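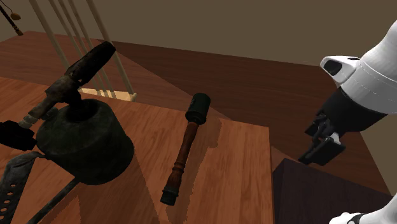
How long is one episode in this dataset?
Most last between 3 and 7 seconds of simulated time, and each one covers a single instruction from the first arm motion to the stop signal.

Datasets > Robot Learning > Pirkari

Filed under: simulation, manipulation, data cards

Pirkari README, updated 2/10/22

We're so happy to finally share Pirkari! It's a set of rendered tabletop episodes for training arms to pick, move and place things they haven't met before, built in the Wirnia simulator by the Ileck group. This release has 3,878 episodes, and 2,554 of them come with a written instruction (more are on the way in July!).

Every episode folder holds the color frames, the joint angles, the gripper opening and the object poses. Failed tries are kept and marked success = 0. Please don't throw them out, they're great for training a critic!

Known gaps: object scale is a bit off in places, and contact forces aren't logged yet. The Yuen loader reads everything except the pose files, so use the small script in tools/ for those.

Found a broken episode? Open an issue with the folder name and we'll dig in.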